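Search this notebook
Enter keywords
Go

February 11, 2024
Ciltthorpe kitchen, waste sorting notes, page 2

I meant to write this up while it was fresh, but the kettle got in the way and then I couldn't find the good pen, so forgive the handwriting (and the tea ring). This is the notebook for the kitchen bin business, which we started back in December when the Ladmont people asked us how much drink can was going out with the ordinary trash. We didn't have an answer for them then and I'm not sure we have a proper one now, but we're a good deal closer!

Weights first, so they don't get lost. The whole take since December comes to 2113 grams of cans, on the old Gesley scale, which reads to the gram but sulks if you lean on the counter. Of that, 554 grams came out of the kitchen bin and had to be fished back. I had guessed much less. My own estimate, written inside the front cover where anybody can laugh at it, was that the entire take would be about 2000, so at least I was near on that one.

On crushing: I still like a can squashed before it goes anywhere, they take up so little room that way, but a creased one is a nuisance to spot once there's paper in with it. A whole can you hear going in. A flat one slides down beside a wad of paper and there it stays until bag day. Also, they drip. Please tip them out over the sink first, and give them a shake, and then another shake.

Wrappers I have left alone for now. They weigh next to nothing and the Bañez sheet has no column for them anyway, though I'd like to add one if there's space beside the date.

Green can at the kitchen bin, crumpled paper already in there:
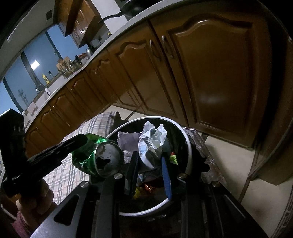 A note left on the page in pencil asks whether we couldn't simply stand a second bin next to this one, cans only, and says the paper ought to come out as well while we're at it, being perfectly good for recycling if it hasn't been dripped on. Fair point, both halves. I've measured the gap by the cabinets and will look for something narrow with a lid. Still to do: new liners, and zero the scale before the next weigh-in.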